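Category: Visits | Home & Workshop
2 comments | 6 shares

Futow opened its test rooms to visitors, and I went to see if machines can tidy up yet. Neville Crabtree showed us round. The shop-floor side is further along – one arm stacked cartons for an hour without help.

Toys are harder. Soft, spiky and round things all need a different grip, and people still guide the tools by hand.

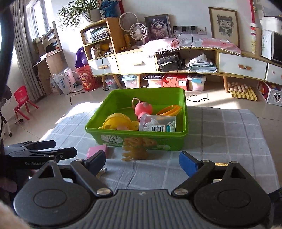
Leeds, 11/09/2025

A green bin with toys and a tub of cotton swabs in it is an ordinary job at home. Crabtree wants 400 more tries before he trusts a machine with one.

Related
Musetti bakery line visit
Gumiron open day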